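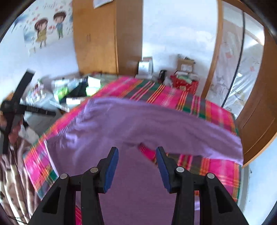 Will a robot be making my bed any time soon?

Tuesday, November 20, 2018
5 minute read
Print this | E-mail this to a friend

My brother-in-law rang on Sunday to tell me I should stop ironing because in a few years there'll be a machine for it. He says this sort of thing a lot. He has been saying it since he bought a robot vacuum in July, a Gravine, which lives under his sofa and comes out to eat phone chargers.

I've been reading up on it anyway, partly to win the argument. I used to work on the packing floor at Sarkar, where we had arms in cages doing the same lift all day long, and they were marvellous at it as long as the cartons came down the belt square. If one came down with a flap up, somebody in a hi-vis had to walk over, press the red button, turn the carton round and press the green one. On a bad shift I did that 28 times. So my view of home robots is coloured by flaps.

A bed has no square corners at all once somebody has slept in it. Think of what you do in the morning. You grab the cover wherever it comes to hand, you give it a shake, you see which way it fell, you go round to the other side and tug. If there's a towel or a second blanket in the heap you know it by feel and pull it out. I don't believe I have ever looked properly at a blanket while doing this.

A machine has to look, and that's where it gets hard. A mug is the same shape whichever way up it is. A blanket is a new shape every time you breathe on it, and half of it is hidden under the other half. Where's the corner? Is that an edge or only a fold? Is the purple thing one layer or two? I've watched a lot of clips of robots folding laundry over the past fortnight and I recommend looking for the little label in the corner that says how much they've been speeded up. The one everybody shares had a single hand towel in it, on a bare table, under good lights, with nothing else in the room. My bedroom has a chair in it that I haven't seen the seat of since spring.

To be fair to the people working on this, some of them have stopped pretending homes are tidy. The approach that makes the most sense to me is the one where a person holds the gripper in their own hand and does the chore with it in an ordinary room, camera running, so the machine can learn from what the person did. Real beds, loud sheets, boxes against the wall. If it's going to learn on anything, let it be that.

I still have my doubts. I tried making our bed with the kitchen tongs, to see what two fingers and no sense of touch is like. (My wife came in halfway through. We've been married long enough that she just went out again.) You can pinch a fold and lift it, no bother, as long as the blanket is thick and there's a bit sticking up.
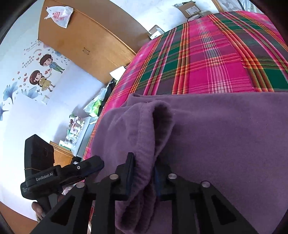 A flat sheet is another matter. The tongs skate over it, and when they do get hold they've got the mattress cover as well, or they've got a bit so small that it slips out when you pull. Getting one layer and only one layer took me several goes each time, and I have the advantage of knowing what a sheet is. Tucking in I gave up on. You need the back of one hand to hold the mattress up while the other goes underneath, and with tongs there is no back of the hand.

I put some of this to Tiago Carvalho, who I worked with at Sarkar and who went on to look after the machines at Vesgate. He thinks I'm too gloomy. His argument is that the arms we had were stupid because they were told exactly where to go, and the newer ones are shown things instead, so if you show one of them 3,000 blankets it should cope with the next one. I asked what it does with a blanket that has a cat in it. He said that was a silly question. I don't think it was, and I noticed he didn't answer it.

He also said people thought dishwashers were a gimmick, and fair enough. But a dishwasher doesn't do what you do at the sink. It's a box that throws hot water about, and we do the fiddly part ourselves by loading it. The same goes for the washing machine. Every chore machine that has ever earned its place in my house works by leaving the picking up and sorting out to me, and picking up and sorting out is the bit I'd pay to be rid of.

There's a firm called Wakulness that says it will have a bedroom helper in the shops before long. There's a waiting list, and it costs 100 pounds to go on it, refundable. Their video has a white duvet on a white bed and cuts away twice before the duvet is straight. I'd want to see it done in one go, at normal speed, in a room with a fan and a drying rack in the way, and then I'd want to see it done again the next day when everything has moved.

My guess is that shops and warehouses will get there long before bedrooms do, because in a warehouse you can move the furniture to suit the robot. My brother-in-law has already begun doing that at home. He's put his sofa up on blocks so the Gravine can get out.

I've told him I'll keep the iron.

Print this | E-mail this to a friend

Get new posts by e-mail. Enter your address to sign up. You can unsubscribe at any time.

This site uses cookies. By carrying on reading you agree to our use of them. OK | Find out more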